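Clip-lid boxes, 30 pieces: gallery

The set shown on this page is the Dremar range of clear plastic storage boxes, kept for dry goods and small parts. All of them close with a separate lid and side latches. Sizes run from the Lodum (the smallest, sold for screws and clips) through the Skov to the Primar, the deepest of the line. Captions give latch type, position on the shelf and any wear noted at the August check. Capacities are left out, as the figures molded into the bases refer to the box filled to the brim and are of little use with the lid on.

General layout

All sizes share the same plan: a rectangle with rounded corners. The corner radius costs a little room inside but makes the box easier to wipe out, and flour or sugar does not pack into the corners. Latches hinge outward from the rim and snap down over the lid or up against it, depending on the age of the box.

Latches, four-sided type 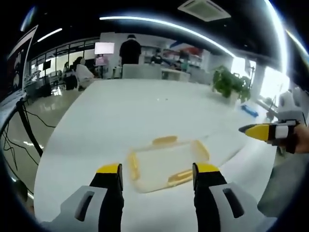

Four latches, one to a side, in yellow-orange. The color has no bearing on size; later boxes in the range came in gray as well. With a latch on every side the pressure on the seal is even, and a box of this type can be laid on its long side in a drawer without the lid creeping. Close opposite pairs, short sides first. Closing in a circle tends to lift the last corner.

Latches, two-sided type

Found on the Lodum only. Adequate for hardware and dry pasta. Not suited to anything fine or oily. Of the 11 boxes of this size, two have a hinge that has gone white from bending and will be moved to the garage shelf.

Lids

Lids are not interchangeable between sizes, though the Skov lid will sit on the Primar closely enough to be mistaken for it. The seal is a loose ring in a groove. Pull it out with a blunt pick, wash separately, and let both parts dry before refitting. A seal put back with the seam at a corner will leak there.

Shelf fit

Shelf clearance is 124 mm. The Skov goes in two across with the latches down; with latches open it does not clear the uprights. The remaining 19 boxes, Skov and Primar together, take up the two lower shelves, labels facing out on the short side.

Labels

Paper tape on the body, never on the lid. Lids get swapped at the sink and the label goes with them.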